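**Gratulero** is an annual television awards ceremony for entertainment programs made for the small screen, covering comedy, talk, quiz, and variety formats. It is organized by the production company Dastum and is held each December. Drama and news programs are not eligible. The ceremony is broadcast live and runs for two hours, with a start time of 8:30 p.m.

## Background

The ceremony grew out of a private dinner for writers and segment producers, at which awards were read out between courses and were not broadcast. Dastum acquired the rights to the name from the dinner's founder, Raili Kuusisto, a former head of light entertainment who had run the event from her own office. Under the terms of the sale, Kuusisto kept a permanent vote in the writing categories and the right to approve any change to the name.

The first televised edition used the same seating plan as the dinner, with nominees at round tables and no central aisle. Winners took a long time to reach the stage, and the broadcast overran. From the second edition on, nominees in each category have been moved to the front tables during the commercial break before their award is announced.

## Categories

Awards are given in the following groups:

- **Program awards:** talk show, panel or quiz show, sketch series, variety special
- **Performance awards:** host, supporting performer, guest appearance
- **Craft awards:** writing, live direction, studio lighting, music and title design
- **Special awards:** the Lougher Prize and the Founders' Mention

The Lougher Prize is given to a person or team whose work is mainly off camera. It is named for the Lougher studio building, where the early ceremonies were recorded. The prize has no nominees, and the recipient is told one week before the broadcast. The Founders' Mention carries no trophy and may be left unawarded.

## Voting

Voting is open to accredited members, who must hold at least two on-screen credits in eligible programs. Membership stood at 1,343 at the last published count. Each member may vote in all program categories but only in those craft categories that match the member's registered trade.

Voting takes place in two rounds. The first round reduces each category to five nominees. In the second, members rank the nominees in order of preference, and the lowest-placed nominee is removed and its votes passed on until one entry holds a majority. Guest appearance is the exception and is decided by a jury of seven. Jury members serve for two editions and cannot be reappointed immediately.

Programs are submitted as a single complete episode. Compilation reels were accepted in the early years but were dropped after complaints that they favored shows with large editing budgets. An episode may be trimmed only to remove commercial breaks.

## Hosts and presenters

The ceremony has usually been led by one host. Hendrik Wuyts hosted four editions in a row, the longest run to date, and introduced the practice of reading the rejected jokes during the final break for the studio audience only. He was followed by Jarosław Kołodziej and Geert Van Loon, who shared the role for one edition. The two had worked together on a late-evening panel show and divided the evening at the halfway point, with Van Loon taking the craft awards.

Presenters read from a prompter and are asked not to add material of more than 80 words. Acceptance speeches are limited to 100 seconds. A lamp at the foot of the stage is lit when 20 seconds remain, and music begins when the limit is passed. Speeches by Lougher Prize recipients are not timed.

## Broadcast

The program is directed from a mobile unit outside the venue. Reaction shots of nominees are taken by fixed cameras at the front tables, with two hand-held cameras covering the rest of the room. Arne Lindemann directed the first six televised editions and set the pattern still in use – a wide shot at the opening of the envelope, then a cut to the winner's table, with the losing nominees not shown again until after the speech. 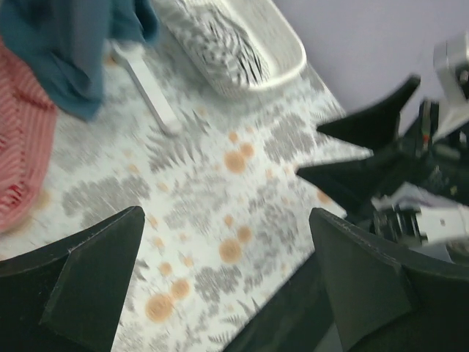
Sound from the tables is carried at a low level during the host's opening remarks and is closed during speeches. In one edition the table microphones were left open through the lighting award, and a conversation between two guests went out live. Lindemann's successor introduced a separate operator for the table channels.

An edited repeat is shown the following afternoon at 2:00 p.m. It omits the craft awards apart from writing, a practice that the lighting and direction members have asked Dastum to end.

## Trophy

The trophy is called the Prisska. It is a cast metal figure of a curtain drawn to one side, mounted on a square base with a blank plate. Plates are engraved after the broadcast and sent to winners by mail. Where a team wins, one trophy is given to the program and further copies may be ordered at cost by credited members of the team.

## See also

- Light entertainment
- Live television
- Preferential voting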